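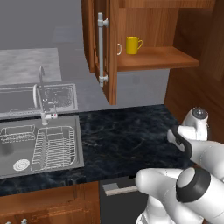

How many examples do you need before a kitchen policy stops being hopeless?

Around 3,000 got us to something worth showing people, spread over 20 kitchen layouts. With a single layout you can get by on far fewer, but then the thing falls over as soon as a cupboard moves.

Prornia Kitchen Set, data card

Hi! I'm Fulgencio Lozano and I look after this set. It's a pile of demonstrations, all done in simulation, of a robot arm doing small jobs in a kitchen. Fulgencio Alvarado wrote most of the replay code, and yes, we share a first name, so please put a surname in your bug reports or we both answer them (or neither of us does).

What you get

Each episode is one person driving the arm through one job from start to finish. You get the joint positions, the gripper command, the camera views and a short written instruction. There are 4 kinds of job: opening and closing doors, moving a mug, working the tap, and shifting things in and out of the sink. Doors are the biggest group by a long way, mostly as they were the easiest to teach new drivers with.

The kitchens come in different finishes. You'll find timber cabinets, dark marble counters, plain grey walls and plenty of others. Colours and textures get swapped between episodes, but the layout stays put within a folder, so split by folder if you want a fair test. I didn't do that in my first training run and my scores were lovely and completely useless.

How it was gathered

We had 3 drivers, all using a hand controller hooked up to the simulator at our Flerton office. Everyone got a practice session first and none of that practice is in here. If a driver dropped something and picked it up again, we kept it – those recoveries turned out to be some of the most useful bits for training. If they gave up, the episode went into the folder called abandoned, which you can ignore or dig through as you like.

Known problems

Shiny surfaces look a bit off. Reflections near the sink can be washed out, and I wouldn't count on a model trained here coping with real chrome without some extra work.

The written instructions are uneven too. One driver says "cupboard", another says "cabinet", and there's a stretch from December where every instruction is in capitals. I've left them alone.

Some door episodes end with the arm still parked close to the handle. Trim the tail if your policy learns to sit there doing nothing.

Loading it

Use the Cisar loader, version pinned in the requirements file. The older Cisneros scripts still read the joint data but they mix up the camera order, so please don't use them for anything with pictures.

Last updated 19 February 2022. Fixes are very welcome, just open an issue and include the folder name and episode number.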